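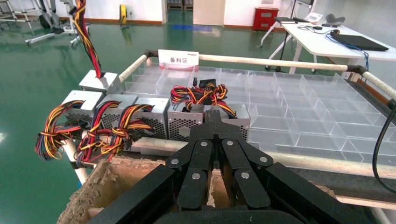 Cables are the hard part, always. When we started on our power supply packer at the Stiltby workshop I figured the metal boxes would give us trouble, being slippery and heavy and all the same silver, and they were fine in a week! The wires are what ate my June. Look at the three units on the left of that front row, with their bundles flopping down over the rail in loops – that's how they end up if you set them down any old way, and a fingertip will happily hook a loop of yellow on its way to the box. So, tips, in the order I learned them.

Lay the harness before you lay the unit. I hold the bundle in my left hand, set the box down with my right, and then drop the wires where I want them. Usman Rind does it the other way around and gets away with it, but he has bigger hands than me.

Coil loosely. A tight coil springs open the second you let go. Two fat loops and a tuck is plenty, and skip the rubber bands (they snap, and then you're picking bits of rubber out of the linkages with tweezers, ask me how I know).

Go around the fingers with a screwdriver before every long session. Small screws on moving links back out. I put a dot of nail polish across the head and onto the metal next to it, so a glance tells me if one has turned. Cheap red polish from the drugstore, the brighter the better. 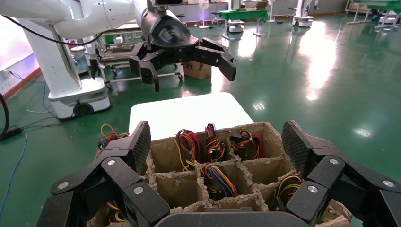
Dividers next. Cardboard ones are great because they give a little when you come in crooked, and they're free if you're nice to whoever does receiving. They fray though, and the fuzz gets into everything. I run a strip of masking tape along the top edges of a new one, and once a cell gets so chewed up that it leans, the whole tray goes in the recycling. Don't try to glue it. I tried to glue it.

Tape the tray's outline onto the table too. Ours crept almost 2 inches over one afternoon from little nudges, and Efua Eshun and I spent ages blaming the code.

Slow down on the lift. We run at 40 percent speed until the unit is clear of the cell walls, then let it go faster. A power supply with its wires up top swings more than you'd think, and if you set it down mid-swing it lands on the divider. A short pause over the cell fixes most of that.
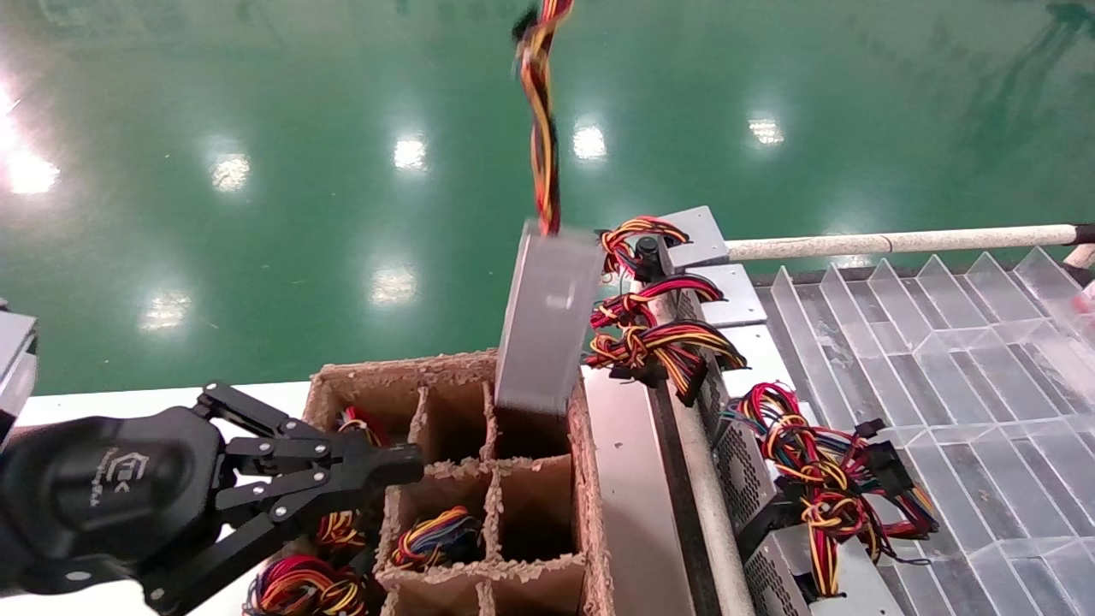

Same goes for the way back, by the way. Lift straight up before you move sideways, even with nothing in the grip, or you'll drag somebody's connector out along with you.

Last one, write your positions down on paper. Yao-tsung Lai wiped 17 saved points with one wrong key and we had them all back before supper, out of a spiral notebook with coffee on it. Pencil is fine.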